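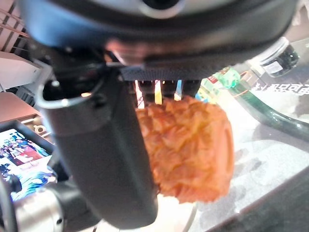 The crispy thing, up close. Orange in the ridges, darker in the cracks, and a row of metal tines going in at the top.

Gatemby lunch table -- posted April 5, 2021

Viorica Todorova set the table for the spring lunch at Gatemby this year, which means it was done by color and the eating was an afterthought. Her theme was "warm." Last March her theme was "pale," and we had cauliflower, rice and a very quiet meal. I asked for the gallery page to be ready by dessert. Delia Olteanu asked what dessert, and that was a fair point.

For the record, I voted for drumsticks. I was told drumsticks have an outline problem. What we wanted, apparently, was something lumpy with a lot of crust, the kind of surface that makes you hungry from across a room and sheds on your shirt when you get there. I've eaten the Lougher bakery's version of this and paid for it in napkins.

Then there was the fruit argument. Delia wanted oranges, Viorica said we had enough orange, and it went on for 9 emails. The winner was pineapple, a small one, on the grounds that it comes with its own decoration. 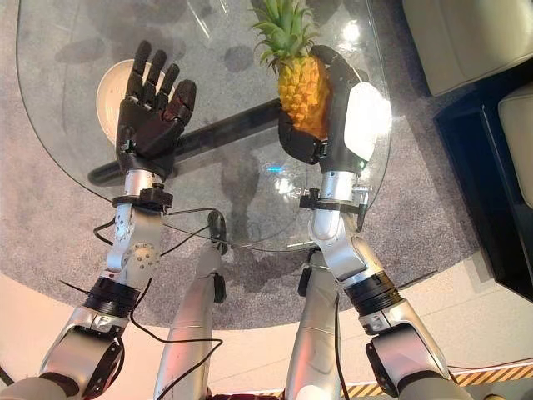
I still say a glass table is a mistake for lunch. Every plate looks like it's floating over the carpet, every fingerprint shows, and you spend the meal looking at people's shoes. Viorica likes the way light bounces off it. Viorica doesn't wipe it down.

A plain round plate with a cream rim was the one thing all three of us agreed on. The Zirnberg set with the painted geese stays in the cupboard until somebody gets married or moves out.

Next year's theme is open. Suggestions to Delia, please, and she has already said no to "beige."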